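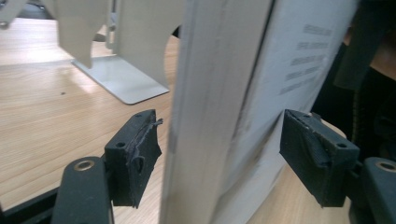 Slide 1: Printed sheet and white edge, short lines of text top right.

Home Talks Notes Contact

Paper on the desk: speaker notes
Reshma Masilela, Lakilley office staff day, 8 April 2026

Leave slide 1 up while people come in. Don't start until the door is shut, the corridor is noisy.

Say hello. Say who I am: I run the front office at Grovska, we sell and repair shop shutters, and I have been there for 13 years. Before that I did invoices at Shezi. I am not a trained archivist. I look after paper that other people have finished with, or think they have.

Ask for hands up: who has a pile on their desk at the moment that they have moved more than once without reading? Wait. Put my own hand up.

Point at slide 1. Ask if anyone can read it. They can't, and neither can I. You can see there is print on it, in short lines one under the other. Ask what they would guess from the shape of the text. People usually say a list or an address. Take two or three guesses and move on. The point for later is that most of us sort paper by its shape and where it was lying, and we do it fast, and we get a lot of it wrong.

Slide 2: What the talk covers

Keep this short. Loose sheets first, then folded sheets, then bundles, then what to do with the backlog. Questions at the end, but if something is unclear they should shout.

I am not covering scanning. Pravesh Naidoo is doing that after lunch and he knows far more about it. If anyone asks me about file names, send them to Pravesh.

Slide 3: Loose sheets

A loose sheet has two problems. You don't know what it belonged to, and you don't know whether it is the only copy.

At Grovska we used to put loose sheets in a tray marked Misc. When I emptied that tray in December it had 200 sheets in it. Most were second pages. Second pages of quotes, second pages of delivery notes, the page with the terms on it. The first pages had been filed properly, by the same people, usually on the same afternoon.

What we do now:

Pick the sheet up and look at the top right corner. On most of our own paperwork that is where the reference is.
If there is a reference, write it again in pencil on the back, bottom left, and file the sheet that day.
If there is no reference, look for a date, then a name.
If there is none of those, it goes in the Unknown folder with today's date on a slip.

The Unknown folder gets looked at once a month by someone different each time. Bongani Pretorius from the workshop has matched more sheets than anyone, as he knows the jobs. So don't keep this work in the office. Take the folder to the people who did the work.

Pause here. Someone normally asks how long to keep an unknown sheet. Our answer is 3 months, then it goes to the manager to decide. Say clearly that this is our own rule and they need to check what applies to them.

Slide 4: Folded sheets

Pass round the sample letters. There are enough for one between two.

Folded paper takes up more room than flat paper, and it hides things. If you put folded letters in a folder the folder bulges on one side and then leans, and the next person puts theirs in the other way round to level it up. After that you can't flick through it.

Get them to open out the sample letter and lay it print side down. Run the side of the hand along the fold, from the middle outwards. Turn it over and do the same again. Don't use a thumbnail, it marks the paper and can lift the print if the fold runs through a line of text.

If the fold is an old one and the paper has gone soft along it, don't press it at all. Put it in a plastic pocket as it is.

Things that fall out of folded letters, from my own desk: a cheque, a key taped to a card, a photo of a broken shutter that we had asked for twice. Open everything before it goes anywhere.

Also say: look for shadows and grey marks along the fold before you copy it. A copier will make them darker. If the mark goes across a figure, write the figure out in pencil beside it and initial it.

Slide 5: Bundles and edges

This is the part people find dull, so do it with the real stack and not just by talking.

Take the untidy stack from under the table. Hold it upright on the long edge, loosely, and tap it down. Turn it to the short edge, tap again. Back to the long edge. If you grip it tightly the sheets can't move and you will be tapping all day. Let some air in between them first by bending the stack slightly and letting it go.

Now look at the edge. A squared stack has a clean white edge and anything that is wrong shows up: a sheet that is a bit longer, one that is on different paper, a staple, a corner turned down. Pull those out and look at them. In my experience the odd ones in a stack belong to a different job.

Don't put elastic bands round anything you are keeping. They go hard and stick. We use cotton tape for the thick bundles and Skurkadier folders for the rest. I get asked about the folders every time. They are plain card with a flap at the bottom, and the flap is the reason we buy them.

Staples: leave them in if the pages belong together. Take them out if someone has stapled the envelope on as well. Keep the envelope only if the postmark matters.

Paper clips: take them off. They catch on the next file and you end up lifting two out together. Getsemaní Hinojosa lost a signed order for most of a week like that, and found it clipped to a holiday form. (She has said I can tell this one.)

Slide 6: The backlog

Don't promise them anything here. A backlog takes as long as it takes.

What helped us was working from one end. We had been picking out the easy bits, which left the shelf full of gaps and hard bits, and it looked worse than when we began. So we started at the left of the top shelf and went along. When we stopped we put a strip of coloured card in to mark the place.

Two people is better than one. One reads out the reference, the other finds the folder. Swap over when the reader starts to mumble. Kane Waaka and I did it this way before opening time and it went quicker than either of us doing it alone with the phone ringing.

Don't read the letters. It is very hard not to. I lost a whole morning to a row from years ago between a customer and a man who fitted the wrong lock.

Keep a plain sheet on the shelf with three columns: date, where you got to, who. Fill it in even if you only did one folder.

Slide 7: Getting rid of it

Check first, then shred. Anything with a name and address on it goes in the locked bin. If in doubt, locked bin.

Plain backs: we used to cut up one-sided sheets for phone pads. We stopped when a customer was handed a phone number written on the back of somebody else's quote. Blank paper only now.

White card and the stiff board from the backs of pads is worth keeping. Put a piece behind a thin bundle before it goes on the shelf and it will stand up without slumping.

If time is short, skip the rest of this slide and go to the exercise.

Slide 8: Exercise

Hand out the mixed packs, one per table. Each pack has loose pages, folded letters and a couple of sheets with nothing useful on them.

Ask them to flatten, square up, pull out the odd ones and say where each of those would go. Walk round. The tables that spread everything out flat at the start usually run out of table, so suggest working from a pile at one side.

The sheet on yellow paper is meant to be in there. It belongs with the delivery note, whatever the colour suggests.

Collect the packs back in. Check the yellow sheet is in each one, as I was short last time.

Slide 9: Questions

Likely ones:

What about receipts on shiny paper? They fade. Copy them the day they come in and keep both together.

Hole punch or not? Only in ring binders, and check there is no print in the margin first.

What do you do about people who won't use the Unknown folder? Put it nearer to them. Ours is on the windowsill by the kettle.

Handouts are on the chair by the door. Turn the projector off at the wall and take the sample letters home.

Related notes
Scanning after lunch: notes from Pravesh Naidoo
Labels that stay stuck
Setting up a post tray
Who keeps the keys? A short talk on cupboards
What to write on a box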